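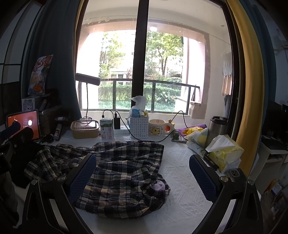
Last changed: June 2024

4 min read

Laundry came back upstairs before lunch and I put it all on the bed, then moved it to the desk one piece at a time. The bed is too low. I get a sore back folding there, and the desk by the window is the right height and has the light.

I started with the plaid shirt, the black and cream and tan one. It is the hardest thing in the pile so I wanted it out of the way. The cloth on the desk is the white one with the raised zigzags. I like it for folding. The old plastic cover let everything slide, and a sleeve would end up on the floor as soon as I let go of it. On the cloth a shirt mostly stays where you put it.

The first try was bad. I had one sleeve folded out to the left and the rest was in a heap, with a bit of pale lilac fabric sticking out near the bottom. I pulled the upper edge straight, smoothed down from there and began again. The checks help a little, you can follow a line with your eye and see if the fold is going crooked. The rounded hem never lines up with anything. I have given up on the hem.

Damir folds shirts in thirds with the sleeves laid back over each other. I do halves. His take up less room in the drawer and mine are quicker, and we have had this discussion enough times. Tried it his way on the second go today and it came out fine, though a bit thick in the middle. It went on the left side of the drawer with the other heavy ones.

After that the T-shirts, which I don't need to write about, and the towels. One towel has a pulled thread along the edge. I cut it and will see if it runs. The socks took longer than the towels. I have 11 single socks in a bag now and I am not going to keep them past September.

The desk itself needs doing. I only cleared the part I was using. Everything else has been pushed back and to the left: the basket, the box with the cartoon bear on it, the big snack bag leaning on the curtain, the tablet propped up in front. The food container is still back there by the foot of the lamp. I keep meaning to take it to the kitchen and then I sit down and it is just part of the desk again. The snack bag should not be there either. It is tall enough to catch the curtain when I draw it at night.

Looked at shelves again online while I ate. The Plemwood one is 59 wide and would fit between the window and the wardrobe, if the wardrobe moves over a little. Tanner has the Kesar one and says the boards bow under books. I would only put the basket and the box on it, and perhaps the spare bedding. Did not order anything. I want to measure the gap again first, with the curtain drawn and with it open.

Borislav phoned at two to ask if I still have his iron. I do. It is the small Fametti, in the hall closet behind the vacuum. I said he could have it back at the weekend and then thought I had better use it, so I did two collars and the front of the white shirt. The plaid one I left alone. It doesn't show creases much once it is on, and I had just got it into the drawer.

Changed the pillowcases. Wiped the window frame with a damp cloth, and the dark paint shows every bit of dust, so it will need doing again within the week. Moved the lamp head up out of the way while I did that and could not get it back to the angle I like. The stem is bent slightly and it settles where it wants.

Supper was soup and the end of the bread. Mr. Fülöp from downstairs brought up a letter that had gone into his box by mistake, the water bill, 31 and some cents. Paid it straight away.

For tomorrow: container to the kitchen, snack bag to the cupboard, go through the basket. Take the desk cloth off and shake it out the window. Find the tape measure, which I think I lent to Czesław.

Recent entries

Soup, and the stuck kitchen drawer
Winter coats into bags
A morning at Babić for curtain hooks
Tanner's shelf
Six jars and no lids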